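The Return Shelf

Unit 1522 came back to the Stuvo depot in August with one part unlisted.
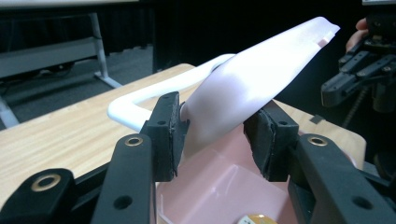 What was the part for? The manual gave it a number, 2254, and no purpose.

The clerk checked the Plamura catalog, then the older one from Zanach. Both stopped at page 70. She wrote "plastic, white, curved" on the form and left the next line blank. At closing she set the form on shelf 29. By morning the blank line had been filled in, in her handwriting, with her home address.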